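打印本页 | 用电子邮件发送

工单:Tredano 夹爪捡不起小钢珠,装配工位卡住
状态:处理中
提交日期:2026-06-16

各位好,又是我,上次问叠毛巾的那个。毛巾的事先放一放(还是叠得像咸菜),这回想请教的是车间里的活儿。

我们是个小作坊,给 Cletmont 做配套的小零件,平时最烦人的一道工序就是往塑料座里放钢珠。活儿不难,就是费眼睛,做一下午脖子都直不起来。年初咬牙上了一台 Tredano 的机械臂,心想这种重复动作总该轮到机器了吧!四月份装好,拧盖子、搬托盘都还行,搬托盘甚至比我稳。唯独放钢珠,一直不行。

先说现象。程序分两步:夹爪下去,把玻璃皿里的钢珠夹起来,再放进蓝色塑料件中间的凹坑。昨晚我连着跑了20次,成功3次,剩下17次里有11次是珠子一碰就跑,其余的是夹爪合上了,提起来一看,空的。珠子跑到哪儿去都有可能,有一回直接从皿边蹦出去,我趴地上找了半天,最后在自己拖鞋里找到的。

已经试过的办法,免得大家重复问:

1. 夹爪力度从高往低调了一遍。力大,珠子弹飞;力小,提到一半掉。中间有没有一个正好的值我不敢说,反正我没碰上。
2. 下降速度放慢。有点用,但是慢到我在旁边看着都着急,一颗珠子的工夫我自己能放一排。
3. 重新标定了腕部相机。标完以后定位塑料件很准,定位珠子还是飘,一会儿报在左边,一会儿报在右边。
4. 换过一次固件,按 Kokex 控制器的说明书来的,没变化,又退回去了。

我自己的怀疑是反光。玻璃皿本身就透,顶上的灯在玻璃上照出好几块白,钢珠又是个亮点,程序多半是把灯光当珠子了。我把腕部相机里的画面导出来看过,人眼一下就知道珠子在哪儿,就在塑料件右下那个圆缺口外面,银色的一小粒。可是要我写条规则告诉机器“这个亮点是珠子,那个亮点是灯”,我还真写不出来。 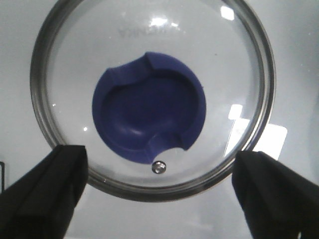 Tarawneh 论坛上有人回我,说别跟视觉较劲了,先把玻璃皿换掉:找个浅色哑光的托盘,底下压一排小坑,珠子自己滚进坑里,夹爪每次去固定位置取就行,相机关了都能干。他还说家里的活儿难就难在这里,厨房台面上没有人给你压坑,车间里可以,那就别客气。

这话我琢磨了一晚上,觉得有道理,又有点不甘心。买机械臂的时候想的可是“人怎么干它就怎么干”啊,现在变成我先伺候它,给它铺好路,它才肯动。不过话说回来,我当年带徒弟也得先把料给他摆好,这么一想心里又平衡了一点。

另外手指头也是个问题。原厂的两根黑色手指又方又硬,夹方料很好,对付这么小一颗圆珠子,我觉得就像戴着劈柴手套去捏绿豆。我打算这周把指尖贴一层薄硅胶,再磨一道浅槽,让珠子有个地方待。有人试过吸嘴的话也请说一声,我担心的是吸嘴放珠子的时候粘着不松。

想请技术支持回答的就这几条:

- 反光的环境下,识别程序里有没有现成的办法把灯光排除掉?我翻了菜单,只找到曝光,调低以后灯是不刺眼了,蓝色凹坑里面也黑成一团。
- 夹爪合上以后能不能判断夹到没夹到?现在它空着手也一本正经地走到凹坑上方,张开,然后报“完成”。这个最气人。
- 官方有没有带槽的细指尖卖?

日志我打包传到工单附件了,夹爪开合值和相机坐标都在里面。

补充一:顶灯关掉,换了一盏侧面打光的台灯,前面罩了张硫酸纸。珠子的坐标明显不怎么跳了,夹取还是看运气。所以反光是一半,手指是另一半。

补充二:支持那边回了,空夹判断可以读手指的闭合宽度,比珠子直径小就算没夹到,退回去重来。我写进去了,现在它至少不会骗我了。带槽指尖说要问仓库,让我等。硅胶还没到货,到了再跑一轮,结果贴在这里。在那之前,钢珠还是我自己放。

读者评论

豆沙不加糖:侧光加硫酸纸这个土办法我也用过,拍不锈钢件特别管用。楼主记得把窗帘也拉上,我这边下午太阳一进来全乱。

北窗:我家那台连袜子都配不成对,看到您这搬托盘的已经很羡慕了……

老铣床:用吸嘴要配破真空,吹一口气就松了,不会粘。不过珠子得擦干净,带油的话另说。

北窗:想问一下,如果算上您调程序的时间,到底是机器放得快还是手放得快?

楼主回复:手。目前是手。但是手会脖子疼。

联系我们 | 版权所有,未经许可请勿转载 | 返回顶部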